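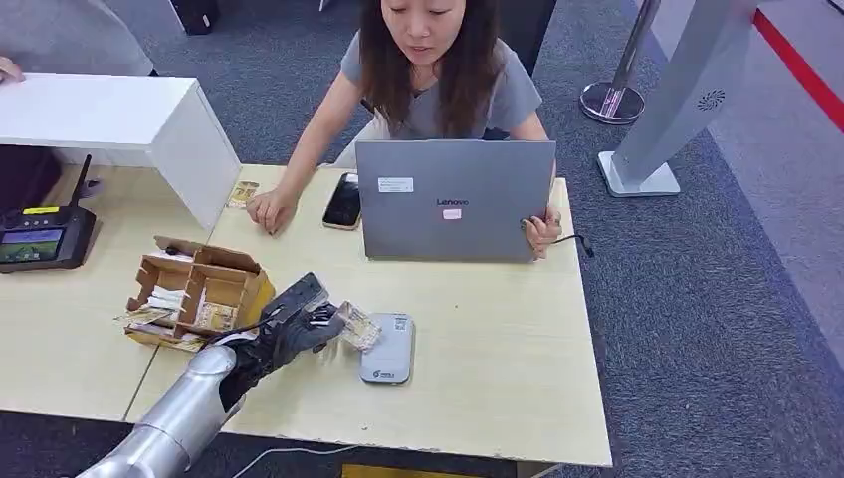
Card handling with Zusteria driving the arm and hand. The laptop stayed within reach all day.

Zusteria 2 review: a good planner with a weak grip on grasping

Galtgate sells Zusteria as a control and planning package for people who don't want to write their own. You give it an arm, a hand and a camera, draw up a task in the editor, and it works out the motions. The sales page says setup takes an afternoon. Mine took until the following evening, and most of that went on the hand driver.

I'll start with the planner, which I liked more than I expected to. It finds a path quickly and it doesn't wander. I ran 1000 planning requests overnight against a saved layout with a box, a shelf and a few flat objects on the table, and 40 failed. The log gave a reason for every failure, and most of the reasons made sense. Friederike Schmieder, who wrote the tool we used before, looked through the log and called it "readable, which is a low bar that we never cleared."

Perception is where my doubts begin. Small clear cards with shiny printing are a mean test, but they are also the sort of thing customers ask about. Zusteria would find a card, lose it, then report it again at a slightly different angle. The confidence score stayed high through all of this, so I stopped looking at it. You can lower the update rate to calm things down. The manual calls this "stabilizing." I call it looking less often.

Grasping is worse. Finger targets are set in a pop-up panel that forgets its values if you switch tasks before saving. There is no undo. Support (Máté Kiss, polite and quick) told me a fix is planned for April, and I'll believe it when I can install it.

The license costs 2000 a year per arm, and the simulator is extra. For that money I want a grasp editor that remembers what I typed.

If your parts are boxy and dull, try the demo. If they're thin, clear or shiny, bring your own to the trial and don't settle for the sample parts Galtgate sends.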